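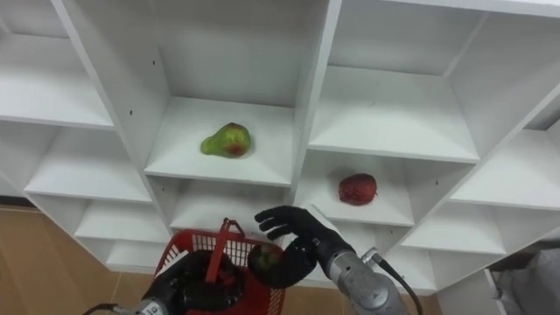 Undale: Mine Safety Inspection Checklist, with Comments
For the Ister map, standard difficulty and up
Last updated 24 March 2020

The in-game inspector turns up once a season, and a failed visit costs you 4,000 credits plus a closed shaft while you put things right. I've played 1,264 hours of this game and I still fail one now and then, usually out of laziness, so I keep this list next to the keyboard and go down it before each visit. You're very welcome to print it, scribble on it and tell me where I'm wrong.
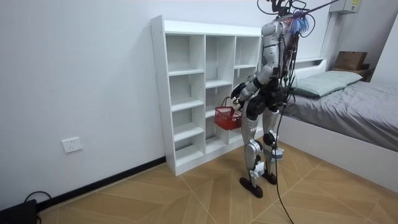
Loretta Haspel

SHAFT AND LIFT

[ ] Lift cable wear under 40 percent
Comment: The inspector fails you at 50, but the cable keeps wearing while he walks over from the gate, and on a busy map he can take his sweet time getting there. I was caught at 49 once and sulked all evening.

[ ] Both lift brakes switched to Auto
Comment: If you bought the Tondov lift, check this after every reload. It likes to slip back to Manual, and the little lamp on the panel stays green either way, so open the menu and read it.

[ ] Ladder way clear from top to bottom
Comment: One dropped crate counts as a blockage. Miners drop crates when their shift ends in the middle of a haul, so look just after shift change (I pause the game and scroll down level by level with a cup of coffee, and it's really quite soothing).

AIR AND WATER

[ ] Fans running on every level that has a worker assigned
Comment: Assigned is the word that matters. A level with no digging going on still needs air if somebody is on its roster, even somebody who is home in bed. Clear your old rosters first and you may save yourself a fan.

[ ] Gas meter placed within 2 tiles of each working face
Comment: Faces move and meters don't! This is far and away my most common failure.

[ ] Main pump tested under load
Comment: Press and hold Test until the needle settles. The Nzioka pump takes longer than the starter one and gives you a grinding noise that worried me terribly the first time – it's fine, that's just how it sounds.

[ ] Spare pump connected to power
Comment: Connected is enough. It doesn't have to be running.

[ ] River gate closed if the visit falls in October
Comment: Ister only. The water comes up that month and the inspector looks at the gate before anything else. The other maps don't have one, so cross this line out.

SUPPORTS

[ ] No props showing orange
Comment: Yellow passes. I replace yellow ones anyway when timber is cheap, but I'm a fusser.

[ ] Abandoned tunnels sealed at both ends
Comment: People seal the near end and forget that the tunnel came out somewhere. Turn on the map overlay and follow it the whole way along.

PAPERWORK

[ ] Accident log signed for the season
Comment: An empty log still needs signing. Yes, I know.

[ ] Storage room under 256 items
Comment: Past that it's marked as a fire risk. Lamp oil counts by the can and timber counts by the bundle, so sell the oil first.

[ ] Separate save made before the inspector reaches the gate
Comment: He won't check this one, but I do. Saving is turned off from the moment he steps through until he hands you the report.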